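Clarkell — transferts de cylindres et de disques à aiguille
LISEZMOI du jeu de fichiers audio, version de novembre

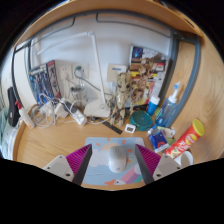

Tapis de souris bleu clair à soleil et arc-en-ciel, sur un bureau en bois clair.

Contenu

Le jeu rassemble des transferts de cylindres de cire, de cylindres en celluloïd et de disques à gravure verticale ou latérale. Les supports proviennent du fonds Dondix, à l'exception du lot Atirano, prêté puis rendu à son propriétaire. Les transferts et les fiches sont de Chak-lun Tse.

Arborescence

brut/ : captures sans traitement, une par face ou par cylindre
ecoute/ : copies égalisées et débruitées légèrement
fiches/ : un fichier texte par support, en UTF-8
mires/ : enregistrements de silence de platine et de sillon vierge
outils/ : scripts de renommage et de contrôle des sommes

Le dossier brut/ fait foi. Les copies d'écoute peuvent être régénérées et ne sont pas conservées d'une version à l'autre.

Nommage

Chaque fichier commence par le code du lot (DX pour Dondix, AT pour Atirano), suivi du numéro de support, de la face et du numéro de passe. DX-0112-A-2.wav est donc la deuxième passe de la face A du support 112. Les cylindres portent toujours la lettre C à la place de la face. Quand une étiquette manque, le numéro est celui de la boîte et la fiche le signale par « sans étiquette ».

Lecture des cylindres

Lecteur Tse à entraînement électrique, bras tangentiel, cellule stéréo du commerce recâblée pour la composante verticale. Les deux canaux sont conservés séparément dans brut/. La somme ou la différence se fait à l'étape suivante, ce qui permet de choisir le flanc le moins usé. La vitesse de départ est de 160 tours par minute pour les cylindres moulés. Pour les cires brunes elle est réglée à l'oreille, d'après l'annonce parlée ou la hauteur du piano s'il y en a un, et notée dans la fiche.

Les cylindres fendus n'ont pas été lus. Ceux qui présentent de la moisissure ont été lus une seule fois, à la force d'appui la plus faible qui tenait le sillon.

Lecture des disques

Platine à vitesse variable, pointes tronquées de quatre tailles. La taille retenue figure à la ligne « pointe » de la fiche. Les disques à saphir sont lus comme les cylindres, en composante verticale. Plusieurs commencent par le centre : la fiche porte alors « départ : intérieur ».

Format

WAV, 96 kHz, 24 bits, deux canaux pour brut/. Les copies d'écoute sont en 16 bits, mono, 44,1 kHz. Aucune courbe de correction n'est appliquée aux captures brutes — le préamplificateur est réglé à plat.

Champs des fiches

support, marque, numéro de catalogue, matrice, titre, interprète, langue, vitesse, pointe, départ, état, passes, remarques

Un champ vide veut dire « non relevé ». Un point d'interrogation veut dire « relevé mais douteux ». Les titres sont recopiés tels qu'ils figurent sur l'étiquette, fautes comprises.

Problèmes connus

Un ronflement à 50 Hz est présent sur les 12 premiers supports du lot DX, capturés avant la reprise de la masse du bras. Ils seront relus.
Le lot AT comporte 10 disques voilés. Le pleurage n'a pas été corrigé.
Les cylindres DX-0040 et DX-0041 ont peut-être été intervertis dans leurs boîtes. L'annonce du second ne correspond pas au couvercle.
Sur 40 fiches, le champ « langue » a été rempli d'après l'étiquette seule, sans écoute.

Vérification

Lancer outils/controle.sh à la racine. Le script compare les sommes SHA-256 à la liste sommes.txt et affiche les fichiers manquants ou modifiés. Il ne corrige rien.

Utilisation

Les captures peuvent être copiées et traitées librement pour l'étude ou la restauration. Merci de citer « transferts Clarkell » et le nom complet du fichier. Pour une édition commerciale, la situation de chaque enregistrement est à vérifier par l'éditeur, les fiches ne donnent aucune indication sur les droits.

Changements depuis la version précédente

Ajout du lot AT.
Champ « départ » séparé du champ « remarques ».
Passes en double supprimées de ecoute/.
Mires refaites après le changement de courroie.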